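Bomier Two-Arm Bench Kit - Set-up Guide
Section 3: First tray run

Read Section 2 first if the arms are not bolted down yet. This section starts with both bases on the plate, cables plugged in, Saltora software installed on the host PC. Rev. 29 Mar 2024, replaces the November sheet. Throw the November sheet out, the cable order in it was wrong.

3.1 Before power

1. Check both base bolts. Hand tight is not enough. Use the long hex key from the Valtcombe hardware bag.
2. Cable slack. Each arm needs enough loop to reach the middle of the table with no pull on the connector. Move each arm through by hand, slowly, power off.
3. Clear the small boards under the bases. No loose screws, no tools, no coffee.
4. Put the tray down in the center of the tabletop. Long side does not matter for this run.
5. E-stop within reach of whoever is at the keyboard. Not behind the PC.

CAUTION: Arms drop when power is cut. Support the forearm with one hand before hitting the switch, and keep fingers out of the elbow.

3.2 Power and home

1. Switch on the supply. Wait for the green LED on each board.
2. One board dark? Switch off, reseat the short wires on that side, try again. Still dark, see 7.2.
3. In Saltora, open Arms, then Pair. Left first, then right. If you pair them backwards the arms will mirror the wrong way and you will notice fast.
4. Press Home. Stand back. Both arms fold in, pause, then open out.
5. Set speed to 80 percent or lower. Leave it there untill the arms have done a full run with no stops.

Note: Home again after any bump, even a small one.

3.3 Loading the cups

1. Use a mix. Clear and tinted both, a couple of opaque ones if you have them. All one kind and the detector gets lazy.
2. Spread them out. The grippers need room for the fingers on both sides. Cups that touch get knocked over.
3. Spares go toward the back of the table, the ones to be handled on or near the tray.
4. Nothing taller than the wrist clearance on the spec page.
5. Load Task 378 (cups and tray). Press Preview before Run - always.

Grippers in by the tray, cups on it and behind it. Compare with your own bench before you press Run.

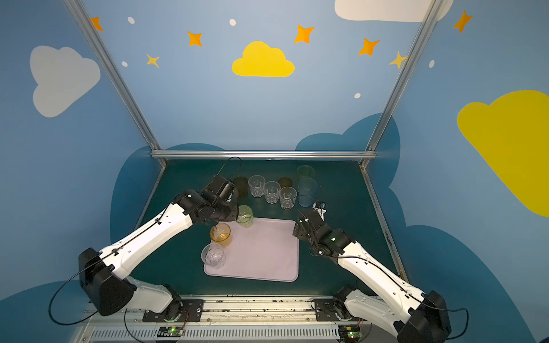

Vimala Krishnan asks whether clear glass is worth the trouble on a first run, when plastic would do and nothing gets broken. Fair point. Plastic is fine for the first go. Swap the glass in once the grip force is set (3.4), and do not skip it for good, clear cups are where most bad grips show up.

3.4 Grip force

1. Start at level 2. Low, but it holds an empty cup.
2. Jog one gripper over a plastic cup, close, lift a little, hold.
3. Cup slips - go up one level. Cup flexes - go down one.
4. Repeat for the other arm. Do not copy the number across, the two grippers are never quite the same.
5. Save. Saltora does not save on exit. Yes, we know.

CAUTION: Empty cups only. No water near the boards. Chipped glass goes in the bin, not back on the table.

3.5 If it stops mid-run

- Both arms freeze, LEDs still green: one arm is in the other's zone. Press Release, move the left arm out by hand, Home.
- One arm limp: cable. Check the shoulder end first, then the gripper end.
- Gripper closes on air: tray has moved since Preview. Recenter it and preview again.
- Keeps going for the same cup over and over: glare. Turn off the lamp nearest the table or shift the cup a bit.

Log files are in the Saltora folder under Runs. Send the whole folder to Charbonneau support, not a screenshot, they will only ask for teh folder anyway.

3.6 Shut down

1. Press Park. Wait for both arms to stop.
2. Take the cups off. Glass first.
3. Hand under the forearm, supply off. Same for the second arm if they are on seperate switches.
4. Wipe finger pads with a dry cloth. No alcohol - it eats the pad glue.

Next: Section 4, Recording your own tasks.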